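How to set up a help-yourself lunch table at home

I started doing this when we had the decorators in and the kitchen was out of bounds for most of September. Everything edible got moved onto the big table in the back room, people wandered past and made up their own lunch, and I liked it so much that I never put things back the way they were! I've since done it for a birthday, for two rainy half-terms and for the Rurcombe allotment open day, so I've got it down to a bit of a routine now.

You need less than you'd think. A big table, a tray for each person (or one tray if you're dishing up for everybody yourself), something to stand the drinks in, a basket and a rack for the packets. My trays are plain ones from Durkov with a little raised rim, and I wouldn't go back to flat ones. A rim saves an awful lot of yoghurt pots from the carpet.

Start with the drinks, as they're the tallest thing and they want to be at the back. I use a stepped stand, the sort shops have on the counter for nail varnish or sweets, and put the bottles on both levels so you can see the back row over the front one. Fill it before anybody arrives and keep the spares in the fridge. If it's a warm day I only put out a few at a time.

Next comes the tray, bang in the middle, with plenty of bare table in front of it. I used to cram things all the way round and people had nowhere to rest their elbows or put down a phone. Leave the space. It looks a bit mean to begin with and then you get used to it.

Sandwiches I make about an hour ahead. Butter right up to the edges, dry the lettuce properly (I roll it up in a clean tea towel and give it a squeeze), and put it between the bread and anything wet. Then wrap them tightly and leave them in the fridge until you're ready. They hold together so much better when they've been chilled, and you can pick one up without half of it landing in your lap.
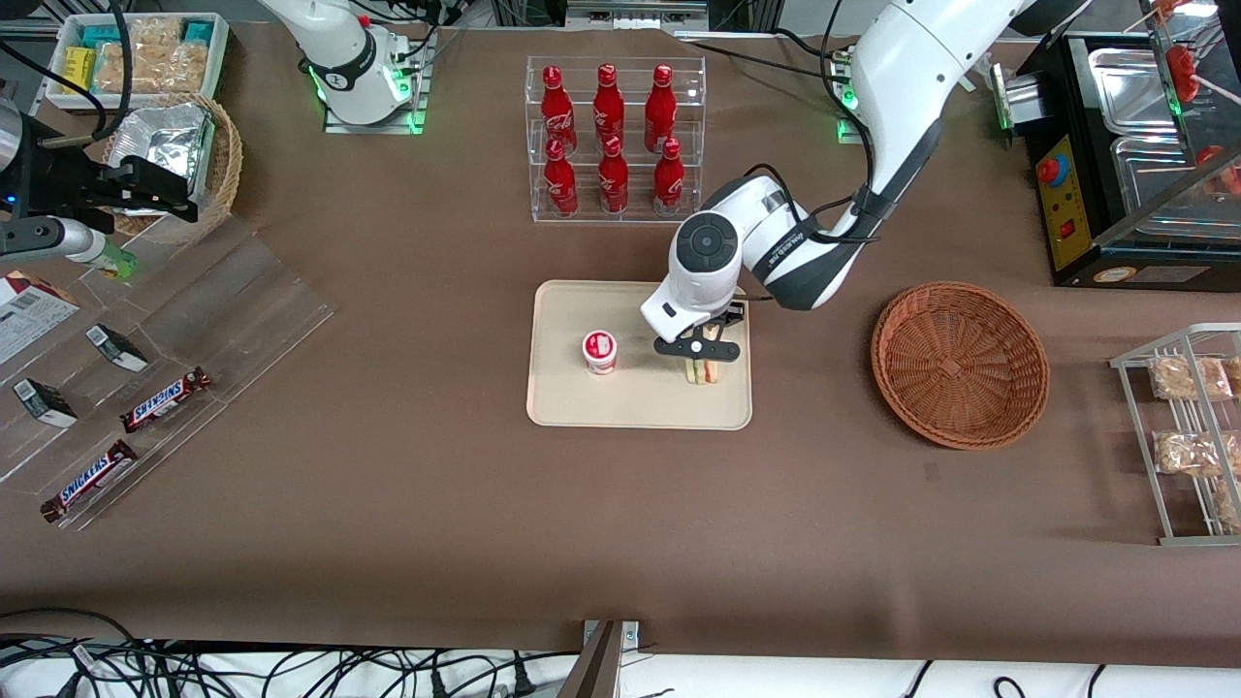 Pudding goes on the same tray as the sandwich. I did try a separate pudding table once, at the open day, and it caused a traffic jam by the door. A small pot with a lid is ideal – yoghurt, custard, rice pudding, whatever's in. Put the pot on first, off to one side, and then the sandwich, otherwise you end up shuffling things about with your sleeve in the filling.

The basket is for fruit, or rolls if you're doing soup. Mine's a Patrício one that I found in a charity shop and it's had a hard life. Line it with a napkin if you're using bread, and fill it last. Apples are fine sitting out all morning but rolls go leathery in no time.

Crisps and other packets go on a wire rack at the side. Stand them up so the fronts show and try to keep one sort to a shelf. I went for small bags for years, then worked out I'd spent a fortune on them, and now I buy the bigger ones and have a bowl handy for sharing.

If you want something hot, put it at the far end, well away from the packets and anywhere small hands might wander, and switch it on before you lay out the cold things. Cheese toasties at 200 degrees are about my limit. Check that the lead reaches the wall without crossing where people walk, and have a heatproof mat ready for anything that comes off the heat.

Clearing up goes in the opposite direction. Hot end off first and left to cool, packets back in the cupboard, leftovers in the fridge, then trays into the sink. I wipe the table with a squirt of Clitora spray and a damp cloth, and the basket just gets a good shake out of the back door.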